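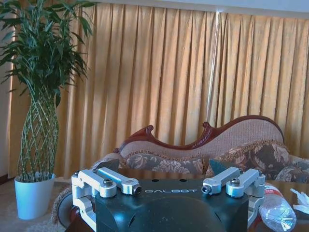 4. Daily and weekly care of the sitting area

This section covers tables with a high-gloss top and the upholstered seating placed behind them. It applies to the Jarnum table and the Noonan loveseat and chaise. For dining chairs, see Section 6.

4.1 Clearing the table

1. Take drinks bottles, used tissues and small ornaments off the top. Lift each item straight up. Do not slide it.
2. Put paper waste in a bin. Check that bottle caps are tight before you carry bottles away.
3. Set ornaments on a folded towel, away from the seat cushions.

CAUTION: A bottle left lying on its side can leak at the cap. Wipe up any liquid at once. Water left overnight may cloud the finish.

4.2 Cleaning the glossy top

1. Dust with a dry, soft cloth, working along the length of the table.
2. For fingerprints, dampen a second cloth with clean water and wring it out until it is almost dry.
3. Dry the top right away with the first cloth.
4. Look across the surface from a low angle. Streaks show best against a reflection.

Note - Dultine Polish may be used every 3 months on the top only. Keep it off the gold trim.

4.3 Trim, knobs and legs

1. Brush the rope-pattern band with a soft, dry paintbrush. Work from one end to the other.
2. Wipe brass-colored knobs with a dry cloth. Do not use metal cleaner.
3. Dust the curved legs from the apron down to the floor.
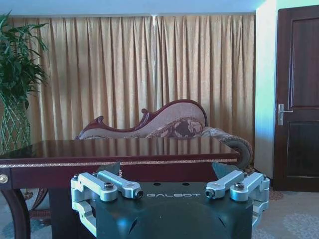
Fig. 4-2. Glossy top and gold rope-style trim, with the chaise behind.

4.4 Seating

1. Remove loose cushions and shake them outdoors.
2. Vacuum the pale fabric with the brush tool on low suction.
3. Dust the carved frame by hand. A cotton swab reaches into the scrolls.
4. Put the cushions back along the backrest, pattern side out.

4.5 Putting items back

1. Wait 14 minutes after cleaning before you set anything on the top.
2. Place small items in a single row, at least 6 inches from the front edge.
3. Leave a clear space between items so the top can be dusted between weekly cleanings.

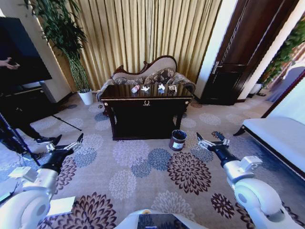 Fig. 4-3. Small items in a row on the table top, loveseat behind.

CAUTION: Never stand paint cans on the table top. Close the lid before moving a can across carpet.

If the finish stays cloudy after two cleanings, stop and go to Section 7, Repairs - do not sand or scrape the top.

Ramport Home Furnishings | Customer Care | Copyright Ramport. All rights reserved. | Page 39 | Back to top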